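Galería del taller de clasificación de objetos pequeños
Centro Prasulau -- Programa Ilano de reutilización
Jueves, 1 de agosto
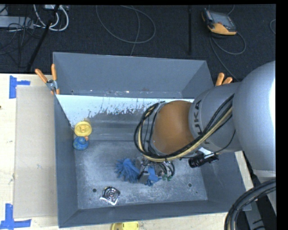 Según una de las familias inscritas, los niños ponen más atención cuando las piezas son de casa y no de un juego comprado, y convendría que el recipiente pudiera quedarse abierto durante toda la mañana. La coordinación del programa agradece la observación y la ha incorporado a las pautas de la próxima convocatoria.

Recipiente metálico gris sobre la mesa de trabajo de madera clara. Los raspones del fondo y los pequeños desconchados de la pared son visibles; el centro no prevé repintarlo mientras conserve su firmeza.

Pato de goma azul, con manchas verdosas y pico naranja. Pertenece a la categoría de figuras y se registra por forma, con independencia del color. Las figuras huecas se revisan por separado antes de su entrega a las salas infantiles.

Pieza redonda amarilla, de borde realzado y con una forma moldeada en el centro. El catálogo la sitúa entre los objetos de contorno circular, grupo en el que se admiten relieves interiores.

Artículo envasado de color plateado, aproximadamente cuadrado, con el borde arrugado. Los envases brillantes constituyen una categoría propia. Se ruega no abrirlos ni alisarlos -- la ficha recoge el estado en que llegan.

Objeto azul vivo de tiras blandas, semejantes a dedos. Corresponde al grupo de materiales flexibles, el más solicitado por las salas de estimulación táctil. Estas piezas se guardan extendidas y sin peso encima.

El fondo general del programa reúne 1000 piezas, de las cuales unas 300 se encuentran en préstamo. La clasificación se realiza en 4 categorías: figuras, contornos circulares, envases y materiales flexibles. Las piezas que no encajan en ninguna de ellas pasan al depósito Khokhar, donde permanecen hasta la revisión de enero.

El fichero de consulta se elabora con el sistema Dridwood y puede examinarse en la recepción del centro, previa solicitud. Los centros educativos que deseen recibir un lote en préstamo deberán indicar la edad de los participantes y la categoría preferida. Cada lote contiene un máximo de 200 piezas y se entrega con su relación impresa, que deberá devolverse firmada junto con el material.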